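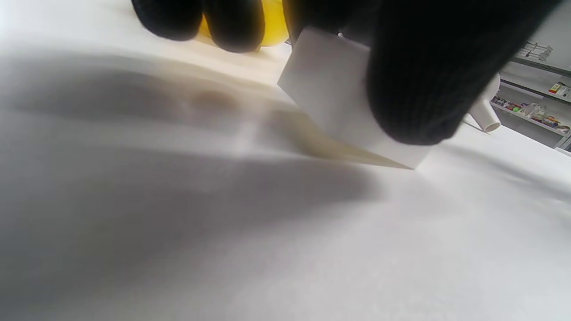
ホーム 組合案内 議事録 お知らせ 様式ダウンロード お問い合わせ

ゾーサイド共同ビル(Zirside)管理組合
設備部会 議事録

開催日 2023/06/08
場所 Zirside 2階 会議室
出席 部会長、部会員、管理会社(Otex)設備担当、清掃請負(Lolodon)現場責任者
欠席 なし
配付資料 資料1 給水設備点検報告、資料2 共用部内壁の汚損状況、資料3 揚水ポンプ更新見積書

1.前回議事録の確認
前回議事録案について、受水槽の有効容量の記載を訂正のうえ承認した。訂正箇所は管理会社が差し替え、組合員用掲示板の版も同じ内容に更新する。

2.給水設備点検の結果
管理会社より資料1に基づき報告があった。受水槽本体に漏水、変形は認められない。マンホールパッキンに硬化があり、次回清掃時に交換する。定水位弁の動作は正常。満水警報は管理室の盤で受信を確認したが、外部通報への移報は今回の点検範囲に含まれておらず、未確認である。
部会員より、移報の試験を点検仕様に含めるべきとの意見が出た。管理会社は仕様書の改訂案を作成し、次回部会に提出する。試験時は通報先への事前連絡を要するため、連絡手順も仕様書に添付する。
2号揚水ポンプについては、軸封部からの滴下が前回点検時より増加している。絶縁抵抗は基準値内。運転電流にも異常はない。

3.揚水ポンプの更新
資料3について審議した。見積はChien製ポンプへの同口径更新を前提とし、金額は742千円(税別)。基礎ボルトの打ち替えは含まない。既設の架台を流用できるかどうかは、据付寸法図の提出を受けてから判断する。
質疑は次のとおり。
・断水の有無について。1号機の単独運転で対応し、断水は行わない。切替時に30分間、上階で水圧が低下する可能性がある。
・撤去品の処分費について。見積に含む。
・逆止弁の同時交換について。見積に含まれていない。既設弁の設置年が台帳に記載されておらず、管理会社が竣工図書を確認する。
・保証期間について。見積書に記載がないため、書面で回答を求める。
部会として、2号機の更新を理事会に上申することを了承した。逆止弁の扱いは追加見積の提出後に決定する。

4.共用部内壁の清掃
請負業者より資料2の説明があった。エレベーターホール及び東側階段の白色塗装面に、手垢及び台車の接触による黒色の擦過痕が多い。現行仕様は中性洗剤による拭き取りのみで、擦過痕の除去には不足する。
メラミンフォームの使用について意見を交換した。研磨作用により塗膜の艶が変化するおそれがあり、全面への使用は見合わせる。東側階段の目立たない位置で試験施工を行い、乾燥後に艶の差を目視で確認したうえで、部分使用の可否を判定する。光沢塗装の扉及び樹脂製銘板には使用しない。
台車の接触が多い出隅については、コーナーガードの設置が提案された。材質、高さ及び固定方法を管理会社が整理する。避難経路の有効幅に影響しないことを設置の条件とする。

5.機械室の鍵の管理
11階機械室の鍵について、貸出簿の返却時刻欄に未記入があるとの報告があった。貸出簿の様式を改め、返却時に管理室の受領印を押すこととした。請負業者が早朝に使用する場合は、前日のうちに貸出の手続きを済ませる。

6.その他
(1)駐輪場照明の点灯時刻を夏期設定に変更した。タイマーの時刻ずれも同時に修正済み。
(2)雨水排水ますの清掃は6月中に実施する。作業中は北側通路を片側通行とし、掲示で周知する。
(3)屋上防水の保証書の所在について照会があった。原本は管理会社の書庫で保管しており、写しを組合事務室の設備台帳に綴じる。

決定事項
・2号揚水ポンプの更新を理事会に上申する。
・メラミンフォームの試験施工を東側階段で行う。
・機械室鍵の貸出簿の様式を変更する。

継続事項
・満水警報移報試験の仕様書への追加(管理会社)
・逆止弁の設置年の確認及び追加見積(管理会社)
・ポンプ据付寸法図及び保証条件の書面提出(管理会社)
・試験施工の結果報告(請負業者)
・コーナーガードの仕様整理(管理会社)

次回部会の日程は、理事会の開催日が確定した後に部会長が通知する。

以上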